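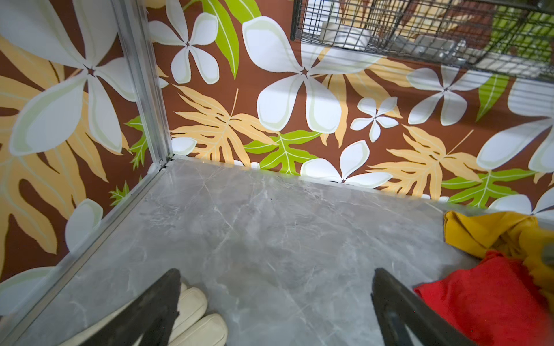 Un programa no ve como ves tú. Cuando miras un montón de ropa, sabes enseguida dónde acaba una camiseta y dónde empieza un calcetín, y no tienes que pensarlo. Un ordenador recibe otra cosa: una tabla enorme de números, uno detrás de otro, que dicen cuánto rojo, cuánto verde y cuánto azul hay en cada puntito. Con esos números tiene que decidir qué es tela, qué es suelo y qué es pared. Una tela roja sobre un suelo gris es bastante fácil, porque los números cambian de golpe. Una pared con flores blancas y hojas verdes es más difícil: está llena de bordes y de colores, y ninguno de ellos se puede coger. El programa tiene que aprender a no hacerles caso.

A esta parte del trabajo se le llama percepción. En Ploko, el programa que usamos en el taller de Jerkolier, la percepción va primero. Separa la imagen en trozos y le pone un nombre a cada uno: «tela», «mesa», «otra cosa». A veces se equivoca. En abril confundía las hojas de la pared con trapos verdes, y hubo que enseñarle 984 imágenes más para que dejara de hacerlo.

Qué hace el planificador

Cuando ya se sabe dónde está la tela, hay que decidir cómo llegar a ella. De eso se encarga otra parte del programa, el planificador. Piensa en cuando cruzas tu cuarto a oscuras: recuerdas dónde está la silla y das un rodeo. El planificador hace lo mismo, pero con una lista. Apunta una posición, luego otra, luego otra, y comprueba que en ninguna de ellas el brazo choca con algo.

Con dos brazos la cosa se complica. Cada uno es un obstáculo para el otro, y además se mueve. Por eso el planificador prepara los dos caminos a la vez -- si los hiciera por separado, los brazos podrían querer pasar por el mismo sitio en el mismo momento.

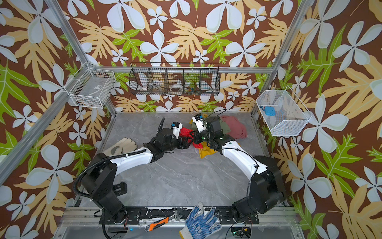

Las dos pinzas casi se tocan, con la tela roja entre ellas.

Qué hace el control

El plan dice adónde ir. El control se ocupa de que el brazo vaya de verdad. Muchas veces por segundo pregunta a cada motor: «¿Dónde estás?». Si el motor está un poco más atrás de lo que debería, le da más fuerza. Si se ha pasado, le da menos. Tú haces algo parecido al llenar un vaso de agua: miras el nivel y vas inclinando la jarra.

La tela es un mal objeto para un programa. Un cubo siempre tiene forma de cubo, pero un trapo cambia de forma cada vez que lo tocas.
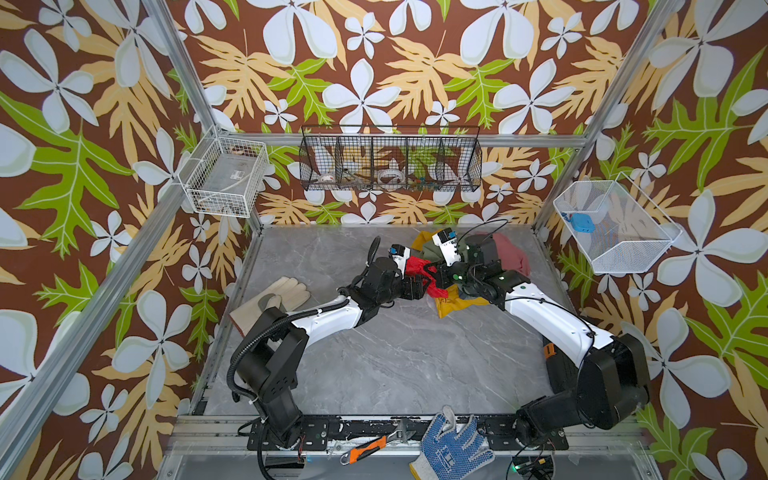
Por eso el programa no hace un solo plan y ya está. Mira, planea un poco, se mueve un poco y vuelve a mirar. A esa vuelta la llamamos ciclo. En una prueba larga con Ploko contamos 187 ciclos.

Palabras que han salido

Percepción: la parte que mira y pone nombres.
Planificador: la parte que busca el camino.
Control: la parte que corrige los motores.
Ciclo: una vuelta completa de mirar, planear y moverse.

Para probar en casa

Pon dos trapos arrugados sobre una mesa. Pide a alguien que cierre los ojos y que coja uno siguiendo solo tus órdenes, por ejemplo «mano a la derecha» o «baja un poco». Tú eres el planificador. Después cambiad los papeles.

Taller Jerkolier, 20 de octubre de 2020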